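4.2 Missed bookings and the memory of the staff

The booking sheets from Driltton and Dokstead give 2907 reservations for the whole period of the study. In this section we look only at those where the party did not arrive and did not call. The number is smaller than the owners expected when we first spoke with them in September, and it is not spread evenly between the places. Pira, a lunch café with a short menu, had few missed bookings, and nearly all of them were tables for two. At Hirvonen, where people mostly come for dinner, roughly 400 bookings were lost, and the larger parties were the main problem. A table for eight that stays empty until half past eight can seldom be sold again on the same evening.

We had thought that a deposit would explain the difference, but neither place was asking for one in the first part of the study. What differed was how the staff wrote the booking down. At Pira the sheet has a wide column for remarks, and the servers fill it with anything that helps them to know the guest again. Most remarks concern the guest or the place where the guest likes to sit, and remarks about the room, such as a window seat or a vase (Figure 1), were placed in a separate group. 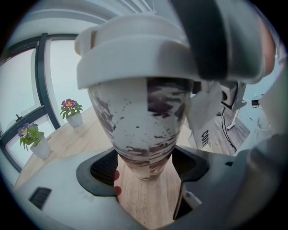
One of the owners in Dokstead did not agree with our reading of the column, and told us that a guest who wants to stay away will stay away, whatever colour of ink is used for the remark, and that only a fee taken in advance had ever changed anything in that restaurant. We accept this as a fair objection. The fee was introduced there before our sheets begin, so we cannot compare the two periods.

It is also true that a habit of writing remarks may be a sign of something else, for example of staff who have stayed a long time in the same job. At Pira the same 3 servers worked through the whole study. At Hirvonen the team changed often, and the newer servers said that they could not put a face to most of the names on the sheet.
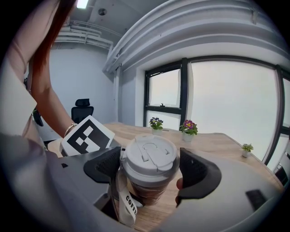
Remarks were coded by how long they could remain useful. A favourite dish or an allergy was coded as lasting, and so was a family connection. Clothing was coded as passing, as the same guest will come in something else on the next visit. For appearance we had to make a finer division: long reddish-brown hair, as in Figure 2, was counted as lasting, the light short-sleeved top as passing, and a thin silver bracelet on the wrist was left to the judgement of the coder. The two coders disagreed most often on jewellery. Where they could not settle a case, the remark was left out of Table 5.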